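## 2. Planning and budgeting for a tabletop cell

Read this section before you send a purchase order to Desell. Prices for arms, grippers and controllers are on the separate price sheet.

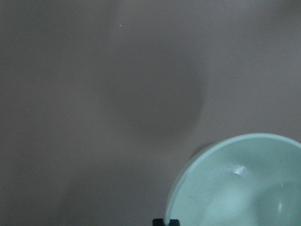 *Photo: Desell Applications, Jandstead*

### 2.1 Work out the table space

1. List every item the arm must reach. Bowls, trays and racks all take up reach.
2. Mark each item's place on the table with tape.
3. Measure from the arm base to the farthest mark. If it is over 1,167 mm, order the long-reach arm.
4. Leave room beside the table for pendants and cabling.

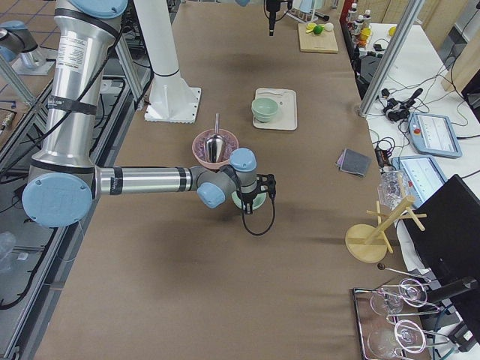
5. Decide whether you need a second arm. Budget for a pendant for each arm.

**Note:** The Pekari frame kit is priced without a tabletop. Choose a matt surface - gloss tops cause trouble for wrist cameras. Crumbs and dust show up at close range, so allow for cleaning time.
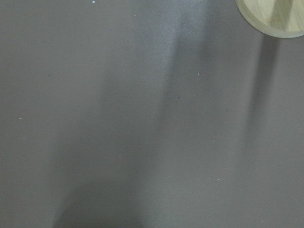 ### 2.2 Set aside money for props and spares

1. Allow £122 for kitchen items: bowls, cups, a wire rack, a cutting board and play food.
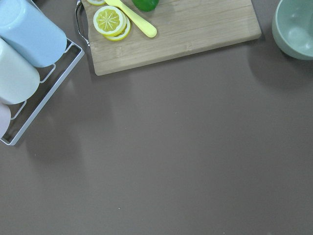 2. Buy two of anything the gripper will handle. Colours are often discontinued, and a near match may mean teaching the task again.
3. Keep £4,000 back for spare fingers, cables and one service visit from Śliwiński.

**Caution:** Do not order grippers until the widest item has been measured.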